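Home > Grippers and Fingers > Bench Kits

Grilileck Two-Finger Bench Kit
Sold by Gagnon Equipment
Prices last changed: September 2, 2025

Bench kit, complete: $3543
Spare finger pair: $253
Wrist camera mount (camera not included): $325
Lead time: 6 weeks, finger pairs usually sooner

The Grilileck is an electric two-finger gripper for small tabletop arms. It picks up household-size things and puts them down again, and at this price we would ask you not to expect a great deal of conversation from it. Universities buy it, small labs buy it, and now and then somebody with a garage and an understanding spouse buys it.

What you get for $3543

Gripper body with drive and controller board
One pair of dark gray angled fingers, fitted
Flange adapter (tell us which arm you have, please, before we guess)
Power supply and a cable of moderate length
Hex keys, which you will lose
Printed setup sheet, plus the same sheet as a download for when you lose that too

What you don't get

The arm. We put this in bold in the catalog and still take a phone call over it every month. You also don't get a camera, a bench, a computer, or an emergency stop. If your budget request says "robot, complete" and the line next to it is our price, go and have a quiet word with whoever typed it before purchasing does.

Planning the rest of the money

Colton Sawatzky handles quotes here, and he has read a lot of equipment budgets. Most of them are fine on the arm and hopeless on everything that touches the arm. His advice is to order the kit with two spare finger pairs from the start. Fingers get driven into tabletops. They get driven into tabletops by careful people too, just later in the week. A second order means a second shipping charge and a second round of signatures, and the signatures tend to be slower than the truck.

After fingers, budget for the surface you'll be working on. A mat or a plain colored top is cheap and makes life easier for a camera looking down at it. Then cable clips. Nobody has ever been turned down for cable clips.

If you're applying for money that has to be spent by the end of October, get the quote request in early. Six weeks is six weeks. We can't shorten it by being asked nicely, though we do enjoy being asked nicely.

Does it fit my arm?

Hikano arms: yes, adapter in the box.
Vurkora arms: yes, but the older wrist needs a spacer, and you'll have to send us the number off the plate. It's on the underside, where all the useful numbers are.
Something you built yourself: send a drawing. A drawing with dimensions on it, if you can bear to.

Returns

Unused kits come back within the usual period, less shipping. Used fingers don't come back at all. We've seen what people do with them.

Camera mount

The $325 mount holds a small camera at the wrist, pointed out between the fingers. You can bolt it on later, but ordering it with the kit means we set the angle for you before it leaves the shop. Most customers who skip it come back for it -- usually after a few weeks of squinting at footage from a tripod in the corner.
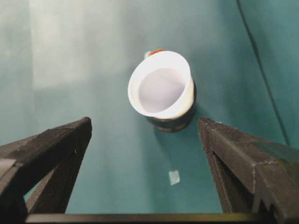

Clearance is the thing to settle before you choose fingers, and it needs settling from where the wrist camera sits. Write down the widest object you mean to grip, then leave room on both sides for an approach that isn't perfect. With the white cup on the teal top, the open tips are only a bit wider apart than the cup itself, a fit that is fair enough for a patient program and a poor one for a program in a hurry. Look beyond the object as well. The small red-and-white item behind the cup shows only its top over the rim, and if your job involves reaching things like that, one wrist view may not be enough and you should price a second camera now. Plan the cable runs at the same time. The thin dark one on the right keeps well away from the cup, and we'd like yours to do the same. For mixed jobs with both narrow and wide objects, send Colton the list of sizes with your quote request and he'll tell you which finger pair to order.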